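How Wood Ages

Why Wood Changes Color
Wood is made mostly of tiny tubes. When the tree was alive, the tubes carried water. A material called lignin holds them together. Sunlight breaks lignin down slowly, and the color of the surface changes. Old wood can look blotchy, with light and dark patches side by side.
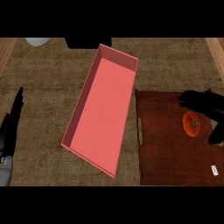

Why Wood Swells
Dry wood takes in water from damp air. The tube walls get thicker, and the board gets wider. It hardly gets longer. A board 50 inches wide can grow by nearly 2 inches across. Table makers leave small gaps so the top can move without cracking.

Stains go in the same way. Liquid enters the open tubes and leaves its color behind. A tray keeps spills off the surface. 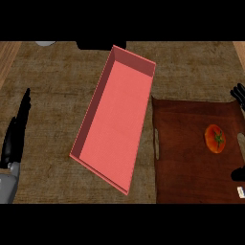

Tiina Huttunen writes that oil slows the water down but does not stop it, and that old tables need a new coat every April.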